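The Long Way to a Folded Shirt

Last updated: 8 November 2020

The door of Flarnano has no sign, only a bell and a paper arrow. I walked past it two times before a young woman came out and asked if I was looking for the robots. I was. The company had opened its rooms to visitors for one afternoon in October, in small groups and with masks, and I had taken the last free place in the last group.

I must say first that I am no engineer. I write usually about houses and the people who live in them, and it was for this reason that I wanted to come. Flarnano does not build machines for factories. It wants to build one for the home, which will pick up clothes, sort them and put them away. The machine is called Susia. For the moment it has one arm and stands on a heavy base with wheels, and it must be pushed from room to room by two people.

We were eight visitors in our group. An engineer in a green pullover led us through a corridor where the coats of the staff were hanging, and then into a workshop with a long table. Susia stood at the end of it. On the table were five small towels, all the same size. The arm went down, took a towel by the corner, lifted it, waited, took it again by a different corner and laid it flat. Then it made one fold, and a second. It needed almost four minutes, and in this time none of us spoke. When the towel was ready a man behind me began to clap, then stopped, as he was alone.

The second towel went less well. The arm took two layers in place of one, and what came out was more like a parcel. The engineer pressed a button and the arm returned to its starting position. She was not embarrassed. A towel is the easiest cloth they have, she told us, and they had spent most of the last year with towels.

I asked why it is so difficult. My own grandmother could fold a sheet in the dark while she was talking. The engineer answered that a cup is always a cup, from whichever side you look at it. A blouse on the floor has no fixed shape. Every time it falls it is a new object, and the machine must find out where the sleeve is, and if there is a sleeve at all.

So the machine has to be taught, and the teaching was for me the most interesting part of the visit. I had imagined people who sit before screens and write long programs. There are such people at Flarnano, and we saw them through a glass door. But a large part of the knowledge comes from ordinary hands. A person holds a gripper, the same kind of tool that will later sit at the end of the arm, with a camera fixed on it, and does with it what one does at home on any morning. The camera records each movement. Later, the computer compares many such recordings and tries to find what they have in common.

The work is done on real beds and with real clothes, in rooms with curtains, since a home is where Susia must one day manage alone.
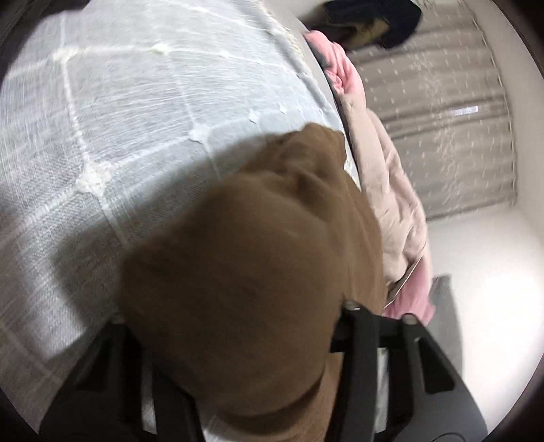 Wojcik said that the first hour with the gripper is the worst one, and that after it the hand forgets to complain. "You want all the time to help with your fingers," was the explanation, "and you must not, or the recording is lost." The collectors work for 40 minutes and then make a pause. Their wrists get tired first, and then their patience.

One recording is one task: take the garment, move it, let it go. Flarnano had 3,000 of these when we came, and 374 of them had been thrown out again. In some the light was wrong. In others the person had hesitated too long, and the machine, which learns everything it is shown, would have learned to hesitate too. This idea stayed with me on the way home. I thought of all the small useless movements I make when I tidy my bedroom, how I pick up a jumper, look at it, put it down on the chair and pick it up again later.

After the explanation we were allowed to try. The tool was heavier than I had expected, and one has to learn to look at the tips of it and forget one's own hand. I was given a pair of socks and a basket. I needed three attempts for the first sock. A visitor next to me, who repairs bicycles, did it at once and asked for something more difficult. He was given a silk scarf, and then he was quiet for a good while.

In the last room we saw the plans for next year. Flarnano works here together with Triron, a firm which makes the motors for the arm, and the new arm shall be lighter and less loud. The present one makes a noise like an old lift. A second arm is also planned. With only one, said the engineer, Susia must always lay the cloth down to change its grip, and a person would never do it so.

I asked the question that I suppose all visitors ask, when I can buy one. She laughed a little and said she would be glad if next October it could fold a shirt with buttons. She did not want to say a year for the rest, and she did not want to say a price. I found this more pleasant than a promise.

When we left, Susia was back at its table with the towels. The fifth one had been folded rather nicely, and somebody had put it on top of the pile.

Comments

marta_k: Nice article. I would be happy if it only matched the socks, the folding I can do myself.

Oldfield22: Four minutes for a towel! My son needs longer, but he is cheaper to run.

P. from the third group: I was there the same afternoon and I also failed with the scarf. Did they tell your group if the recordings are made by the staff only? We forgot to ask.

marta_k: And does it iron?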